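吉尔波特双臂理线社（Gilport）

吉尔波特双臂理线社，常简称“理线社”，是吉尔波特的一个学生机器人社团，成立于2018年9月15日（星期六），主要做双臂遥操作和线缆整理。社团参加特兰迪米尔杯（Trandimier）学生操作赛的柔性物体组。最早只是课后兴趣班，后来并入洛萨诺（Lozano）工坊的课程，算半门选修课。

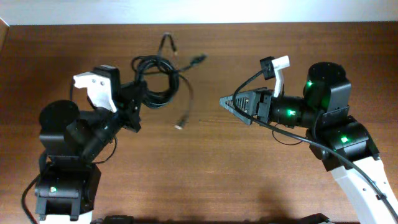
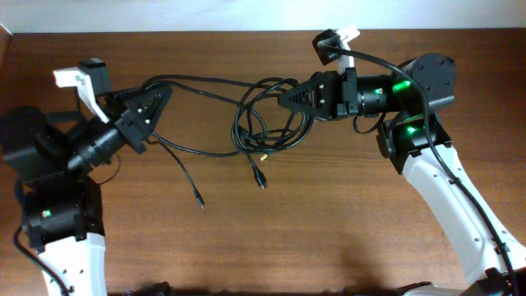 桌面上的线缆课题，两条机械臂之间是一团黑色线缆

名称

正式名称里的“双臂”是后加的。早期用单臂，叫“理线小组”。校内通知有时写作“理线队”，比赛报名表上又写“Gilport 理线”，三种写法混用，没有统一过。英文名一直没定。

沿革

起因是工坊抽屉里的线太乱。最初的题目就是把线从抽屉里拿出来放到桌上，单臂，成功率很低，记录也不全。同年12月第一次对外演示，中途停了一次，重新上电后做完。

之后改双臂。改的理由在社团手册里写得很短：一只手按住，一只手抽。双臂的装配、标定、走线都由学生完成，工坊只提供打印机和电源。第一版夹爪太软，夹细线打滑，换过材料，又换过指形。换下来的零件一部分留作教具。

再后来开始攒示范数据。到第一份公开汇总为止，社团共录得示范3,632段，筛选后可用2,005段。剔除的多为超时、掉线（指通讯）、操作员中途放手，还有一批因为命名错误找不回来了，手册里对此有一行很小的备注。

课题

社团把线缆任务分成几级，级别名称沿用工坊的叫法：

散线　单根线，无结，要求拉直或者放进指定区域。新社员第一个月基本都在做这个。

圈线　线缆盘成松散的圈，先找到线头再展开。难点在遮挡，线头压在圈底下的时候，操作员往往要先挪动整团。

插头　夹住插头端并转到指定朝向。对夹持位置要求高，夹在线上和夹在插头壳上结果差很多。

结　打过结的线。目前只有少数社员做，成功率没有公布。

圈线是比赛用得最多的一级，社内训练时间也大半花在这里。常见的失误是两只夹爪同时拉紧，圈越拉越死。手册的写法是“先松后拉”，老社员的口头说法是“抖一下”。抖多大幅度，各人各样，没写进手册。

训练与值班

每次训练两人一组，一人操作，一人记录，做满一轮交换。记录员负责喊停、摆线、写备注。摆线有规定：不许摆成自己喜欢的样子，从盒里倒出来是什么样就什么样。这条执行得时松时紧。

新社员先学上电顺序和急停，再学回零，然后才能碰主手。回零姿态贴在墙边的纸上，纸换过好几版，旧版有一个关节的方向画反了，因此出过一次小碰撞，没有人受伤，断了一个打印件。

训练结束要把两臂放回停靠位再断电。直接断电手臂会垂下来，砸桌面。手册里这句话加了三个感叹号。

臂上的线另有规定，要顺着连杆固定，不能横在关节上。每周检查一次，查卡扣，查螺丝。螺丝松动是最常见的故障，其次是舵机编号写错，再次是供电接触不良。

比赛

特兰迪米尔杯柔性物体组每队上场2人，限时完成圈线和插头两项，按完成度和用时计分，碰倒场地标志物扣分。赛制几乎每年都改，有一届取消了用时分，有一届又加回来。

理线社首次参赛在小组赛出局，主要丢分在插头项。第二次参赛总分238，进入决赛轮，是目前的最好成绩。当届决赛使用奥尔登（Alden）提供的场地线缆，外皮比社内练习用的硬，弯曲后回弹明显，几支队伍都有超时。赛后理线社补购了几种硬度不同的线，并把“换线”列为固定训练项目。

第三次参赛因为运输途中一个关节卡死，只完成一项。队伍在场边换了舵机，但是标定来不及做，插头项弃权。此后外出比赛要求带一套已经标定好的备用腕部，手册后面也多了一页装箱清单。

自主策略

社团后期尝试用示范数据训练模仿学习模型，让两臂自己展开圈线。散线一级效果尚可，圈线不稳定，换一种线之后下降明显。早期模型还会停在线团上方不动，夹爪反复开合，社员称作“发呆”。增加起始姿态的变化以后有所减少，没有完全消失。

遥操作和自主两条线在社内长期有争论。一部分社员认为比赛只考遥操作，训练时间应当全部给操作员；另一部分认为数据放着可惜。目前的做法是比赛前只练操作，赛后再跑模型，电脑也是这样排的班。

手册与资料

《理线手册》由历届社员续写，文风不一，错别字较多，有几章互相矛盾（例如夹持力一节，前后给的推荐值不同，以后面的为准）。手册不对外出售，工坊课程的学生可以借阅。打印件的图纸随手册附送，旧版夹指的图纸也保留着，但是标注不全，照着打印需要自己改孔位。

影响

洛萨诺工坊后来的入门课沿用了该社的分级方法和记录表。特兰迪米尔的参赛队中也有队伍采用类似的两人轮换制，是否受其影响，说法不一。

参见

特兰迪米尔杯
洛萨诺工坊
柔性物体操作
遥操作
模彷学习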